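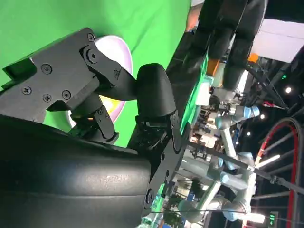

How do you stop a handmade card from warping after you glue the layers on?

Use less wet glue, keep it off the outer half inch of the card base, and press the card under a weight while it dries. Most warping comes from water in the glue soaking into one side of the cardstock and not the other.

The steps below are for a standard folded card with a patterned paper panel, one mat layer and a sentiment strip. They work for bigger cards too, but you will want more weight on top.

What you need

Cardstock for the base, 112 lb if you can get it
A lighter cardstock for the mat
Patterned paper
Tape runner or double-sided tape
White craft glue with a fine tip
Wax paper
Two heavy books
Bone folder
Scrap paper

Step 1. Check the grain

Bend the sheet gently one way, then the other, without creasing it. It will give more easily in one direction. The fold of the card should run parallel to that easy bend. A fold that goes against the grain cracks along the spine, and the card tends to spring open.

Cut the mat with its grain going the same way as the base. If the two layers pull in different directions, the card will curl at the corners even with tape.

Step 2. Score and fold

Score the base once with light pressure, then again a little harder. Fold with the raised ridge on the inside. Put a piece of scrap paper over the fold before you run the bone folder along it. Rubbing the bare cardstock leaves a shiny streak that shows on dark colors.

Step 3. Join the panel and mat

Use the tape runner for this part. Run tape along all four edges of the back of the patterned paper, close to the edge, and put one strip across the middle. Lay the panel on the mat starting from one corner and smooth toward the opposite corner.

If you stamp on the patterned paper, do that first and let the ink dry completely.

Step 4. Glue the mat to the base

Put a thin line of white glue on the back of the mat, half an inch in from the edge, and a few small dots in the center. Set it on the card front. You have a short time to slide it straight. Press from the center out.

If glue comes out at the side, leave it until it turns rubbery and roll it off with a clean fingertip. Wiping it while it is wet spreads it into the paper.

Step 5. Press

Fold a sheet of wax paper around the card, with a layer inside the fold too so the front and back can't stick together. Put it on a flat table and set the books on top. Leave it for 3 hours. Overnight is better in humid weather.

Add the sentiment strip after pressing, along with anything raised, such as foam squares, buttons or bows. They leave dents if they go under the books. 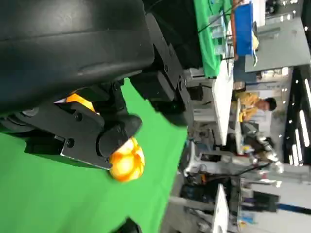 Nadège Delaunay wrote in to say that she skips white glue entirely and uses tape on every layer, and that her cards have stayed flat all the way through the mail. She adds that she lost a few panels at first by setting them down crooked with no way to move them.

That is the trade. Tape on every layer is fine if you are good at placing things straight the first time. If you aren't, try tape on three sides and a small amount of glue on the fourth. Start with the glue side, line it up, then lower the rest.

Fixing a card that has already warped

Lay the card face down on wax paper. Dampen a sponge, squeeze it out hard, and pass it once over the inside of the card front, behind the panel. Cover with more wax paper and press overnight. Test this on a scrap first, as some colored cardstocks bleed, and don't try it over writing or stamping.

A bad curl may need a second round. If it still won't lie flat, peel off the panel with a thin craft spatula and move it to a new base.

Storing finished cards

Stand them upright in a box, packed closely enough that they don't lean. Keep the box away from heaters and outside walls.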